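The Grey Floor

Amancay Yáñez was paid by the episode. An episode was one go at the task, from the moment the arm started to the moment she pressed the pedal. Good ones went into the set called Guren. Bad ones went nowhere, and she was not paid for those.

The task that month was the purple block. Pick it up, put it down where the sheet said, let go. She did it with a controller in her right hand and the simulator open on the desk in her mother's old bedroom in Tirnside.

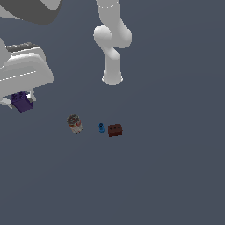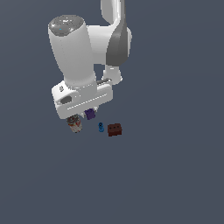
A can, a purple block, a small blue piece and a brown block on the grey floor.

Page last changed: 2/9/26

The floor had no edges that she had ever found. In her first week she had driven the view out as far as it would go, to see, and it was grey all the way. Then Miłosz Nowakowski had sent her a message asking if her controller was faulty, and she had stopped.

Miłosz checked the episodes. She had never met him. He worked for Aravena, in an office with a lift, and she knew about the lift only from his being late to calls. He was polite and he rejected a lot.

"Too quick at the end," he wrote on the second of September. "You drop it. Please place it."

She looked at the episode again. She had let go of the block when it was a hair above the floor. It fell, if you could call it falling, and landed where it was meant to.

"It's in the right place," she wrote back.

"It is. But the model will learn the drop as well as the place. One day it will have a cup."

She did the next one slowly. She brought the hand down over the block, closed the fingers, lifted, moved, lowered until the purple met the grey, waited, and opened. She pressed the pedal. The counter in the corner of her other screen went up by one. She had 353 in the set by then and wanted 30 more before she stopped for the night.

Her cousin Ulises Cabral came in at six with chips and sat on the bed to watch. He worked on the ferries and thought the whole thing was a way of getting money out of fools.

"Why don't they just tell it?" he said.

"Tell it what?"

"Where the block is. It's their computer. They put the block there."

"It won't know that in a real kitchen."

"There's no kitchen. There's a tin and some Lego."

"It's got to start somewhere," she said, and missed the block. The fingers closed on nothing. She pressed the other pedal, the one for bad episodes, and everything jumped back to new places. It did that every time, so that no two starts were the same. Sometimes the can was next to the block and she had to come in at an angle. Sometimes the block was off by itself and it was easy.

"What happens to that one?" Ulises asked.

"It goes in the bin."

"But that's you missing it. That's what it's really like, picking things up. I miss things all day."

She ate a chip with her left hand. It was against the rules to eat during an episode, but she was between episodes.

When he had gone she thought about it some more, and the next time she missed she did not press the bad pedal. She opened the fingers, raised the hand a little, looked, and went down again further to the left. The block came up. She placed it, waited, let go, and pressed the good pedal. It had taken twice as long as it should.

The rejection came back before she had washed up.

"Failed grasp in the middle," Miłosz wrote. "Did you press the wrong pedal?"

"No. I missed and then I got it. I thought it might need to know what to do when it misses."

There was a long gap. She dried the plates. When she came back there was a call waiting, and it had three people on it, which had never happened before. Miłosz was there with his camera off. So was Pascual Henríquez, whose name was at the bottom of her contract. The third was a man called Sebastián Escobar, who did not say what his job was.

"We're not cross," said Pascual, in a way that made her think somebody had been.

"How did you choose where to go after you missed?" Sebastián asked.

"I looked to see which side I'd been on."

"And then?"

"And then I went the other way a bit."

He asked her to do it again while they watched. That was harder than it sounded. She had to miss first, and when she tried to miss she missed badly, in a way she never would have by accident. The hand came down a long way off and she felt silly. On the fourth try she stopped trying and just went too fast, as she did when she was tired, and clipped the corner of the block. She backed off, looked, and went in again.

"There," said Sebastián. "That one."

"You can't ask people to make mistakes," Miłosz said. It was the first time he had spoken. His voice was younger than his messages. "They act. You saw the first ones."

"Then we don't ask. We tell them not to throw the real ones away."

They talked over her for a while after that, about rates, and whether an episode with a miss in it was one episode or two. She turned the controller over on her knee. Pascual said he would have to put it to Starnetti, who were paying for the set, and that for now she should carry on as before.

"As before meaning bin them?" she said.

"For now."

The call ended. She had twelve to go. She did eleven clean ones, each with the wait before the letting go, and her wrist had begun to ache on the inside where it always did.

On the last one she came down slightly wide and the fingers slid off the block and shut. She kept her foot off both pedals. She raised the hand, looked to see which side she had been on, and went back for it. When the block was down she sat there with the hand open above it.

Then she pressed good, and turned off the lamp, and went to see if there were any chips left.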